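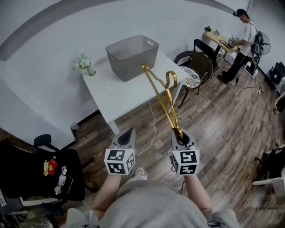 **Convocatoria de participantes: orden y clasificación de objetos en espacios domésticos**

Tomoana abre el plazo de inscripción para su programa de tareas domésticas, que se desarrollará durante el mes de abril en la sede de Kastanville. Se ofrecen 50 plazas.

Las personas seleccionadas realizarán tareas habituales en una vivienda: guardar utensilios en recipientes de almacenaje, despejar mesas y escritorios, recolocar sillas y disponer elementos decorativos.

**Requisitos**

- Ser mayor de edad.
- Poder permanecer de pie durante sesiones de 2 horas, con una pausa intermedia.
- No padecer lesiones de muñeca, codo u hombro.
- Comprender instrucciones escritas en español.

No se exige experiencia previa. Se valorará haber trabajado en hostelería, limpieza o mudanzas.

**Condiciones**

Cada participante percibirá una compensación de 190 euros al completar todas las sesiones asignadas. El abandono anticipado dará lugar al pago proporcional. Se recomienda acudir con ropa cómoda y calzado cerrado y plano.

**Solicitudes**

El formulario se recogerá y entregará en la recepción de Kastanville, despacho 322, a la atención de Serena Lo Presti, con copia del documento de identidad. Las solicitudes incompletas no serán admitidas a trámite. La asignación de turnos corresponde a Lachlan Halliday y se comunicará por correo electrónico.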